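A Stop Is Part of the Test

The candlestick task was passing in simulation when the arm at Plirnthorpe pushed a planter off the bench. I have read the fault report several times and disagree with its finding.

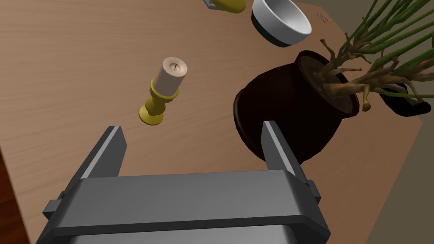

Sunil Akanda, replying to the draft of this piece, wrote that the simulator did what it was asked to do, that a test suite can't be blamed for a config file, and that if I wanted to argue with somebody I should argue with the person who copied the file. I am going to argue with the suite anyway. The copying was a small mistake of a kind that every lab makes. The suite had been arranged so that a small mistake of that kind could not be noticed.

Some facts first. The task is called candle-to-left in Sastberg, the tabletop suite we use for manipulation work. The arm approaches from one side, closes on a candlestick, lifts it and sets it down in a marked region. Other objects stand on the table as obstacles and distractors. Among them is a large pot with a plant in it, placed close enough to the candlestick that a careless approach brings the right finger near it. The distractors are there to make the vision problem harder. They also have mass, friction and collision geometry, so they can be hit.

The policy was run for 3,322 episodes in Sastberg before it was released to hardware. An episode counts as a success if the candlestick is upright in the target region when time runs out. Nothing else is checked. The contact log, which is written to disk and which the scoring script does not open, shows that in 1,017 of those episodes one of the fingers touched an object other than the candlestick with more force than the hardware limit allows. A good many of them are successes. The finger shoved the pot, the pot slid, and the candlestick arrived where it was supposed to be.

On a real arm each of those contacts should have ended in a protective stop. In simulation none did. The stop had been switched off for non-target bodies some months earlier by a one-line change in the controller settings. The commit message says "avoid early termination during exploration." That was a reasonable thing to want during training. A policy that gets stopped every time it grazes something learns slowly, and the graze costs nothing when the pot is a mesh.

The setting then stayed off for evaluation. Evaluation and training loaded the same file, and the file had no notion of which it was being loaded for. When Prasanna Cassim set up the hardware run at Plirnthorpe in July, the gripper controller, a Flandier unit, was configured from the evaluation directory. The procedure says to do exactly that, the point of the procedure being that hardware should match simulation. It did match.

On run 27 the arm came in low. The right finger met the side of the planter, the joint torques climbed, and the controller reported the contact and kept moving. The watchdog on the cell is independent of the gripper controller and did eventually act, about 200 milliseconds later by its own log, on a following error in the wrist. The planter was already going. No one was inside the fence. The damage was one planter, some soil in the cable tray and a bent finger pad.

The fault report gives the root cause as "incorrect parameter file deployed to hardware." The corrective action is a checklist item requiring a second person to compare the deployed file with a reference. I have nothing against checklists, but consider what the second person would have been comparing. The reference file was the evaluation file. The deployed file was a copy of it. The two would have agreed on every line, and the second person would have signed.

My view is that the root cause sits upstream, in two decisions that were each treated as housekeeping.

The first was making the protective stop a parameter of the task. Gain, speed and grasp width are task parameters. They vary with what is being picked up, and a researcher should be free to change them on a whim at two in the morning. A force stop belongs to the machine. If it lives in the same file, in the same format, three lines under the camera exposure, it will be tuned like the camera exposure. I don't think better discipline fixes this. People edit what is editable, and they do it when they are trying to get something else to work.

The second was the scoring. Sastberg asks where the candlestick ended up. It doesn't ask what happened on the way, and so the policy has no reason to care and neither does the person reading the results. We published the success rate in an internal summary that went to the hardware group, and the hardware group took it, quite naturally, as a statement about whether the policy was fit to run. It was a statement about the final position of one object.

Obaidul Haque has made the best case against me, and he made it before any of this happened, when the scoring rule was being written. His argument is that a benchmark needs a single clean outcome. Add a contact penalty and you have to choose a weight for it, and then groups will argue about the weight and numbers from different groups will stop being comparable. He is right about the arguing. He also points out that simulated contact force is a poor estimate. Rigid bodies in a physics engine produce spikes that real ceramic and real rubber do not, and a hard threshold on a spiky signal will fail episodes in which a real finger would have brushed past and done no harm.

I accept the point about spikes. I went through a sample of the over-limit episodes by hand and a portion of them are clearly solver artifacts: a single time step of very high force with no visible displacement of the object. I would not want those counted as failures. Filtering them is easy enough, either by requiring the force to persist for several steps or by requiring the object to have moved. What remains after filtering is still far too many episodes in which the pot ends up somewhere it did not begin.

On the single outcome I part company with him. No weight is needed. The scoring script can report two numbers side by side, task success and success without a protective stop, and readers can use either one. Groups that care only about the first lose nothing. If the two are far apart, that is the most useful thing the suite could have told us, and in our case it had the data to do so the whole time.

There is a cost I should be plain about. With the stop enabled in evaluation, our success rate drops. So will everyone's who has trained the way we train. Sebastião Queiroz, who had to present the results to Bhattacharjee as the funding partner, asked whether we could phase the change in over two reporting periods so that the drop wouldn't look like a regression. I understand the request and I think it should be refused. The rate we have been reporting was measured on a machine we aren't allowed to operate, namely one with its force stop disabled. Any comparison with the new figure ought to look bad.

What I would change, specifically:

Move the stop limits out of the task file and into a machine file that the controller reads at power-up and will not accept over the network. The Flandier unit supports this. We didn't use it because the simulator had no equivalent, and we wanted one file for both.

Give the simulator an equivalent. Sastberg's simulated controller should load the same machine file and refuse to start in evaluation mode without it. Training mode can override it, loudly, and every checkpoint trained that way should carry a flag saying so.

Report stops. Every episode that would have tripped the real controller gets marked, filtered for solver spikes, and the count goes in the first line of the summary where the success rate is.

Test the stop on hardware before the policy runs. This is the dullest of the four and the one I feel most strongly about. A foam block, a slow move and a person watching from outside the fence take less time than booting the vision stack. We had a test of this kind on the old arm. It was dropped when the new controller arrived with its own self-test, and the self-test checks that the force sensor responds. It doesn't check that the response is connected to anything. At Plirnthorpe the sensor responded perfectly.

Chaiwat Pongsiri has objected that the fourth item makes the others unnecessary. If the stop is proven on the real arm each morning, it matters less what the simulator does. As a matter of preventing that particular accident, he is correct. But a policy that trips the stop on a third of its runs is also a policy we should not have released, and we would have found that out in the cell, run by run, with someone walking in to reset the arm each time. Entering the fence is the part of the day with the most risk in it. I would like the simulator to spare us some of those walks.

The fault report is still open for comment until the end of the month. I have asked for the root cause to be reworded and for the checklist item to stay, with the reference file generated from the machine file so that the comparison has something to compare against. The bent pad has been replaced. The hardware runs of candle-to-left are suspended, and the evaluation is being repeated with the stop on, using the same policy and the same object layouts, pot included.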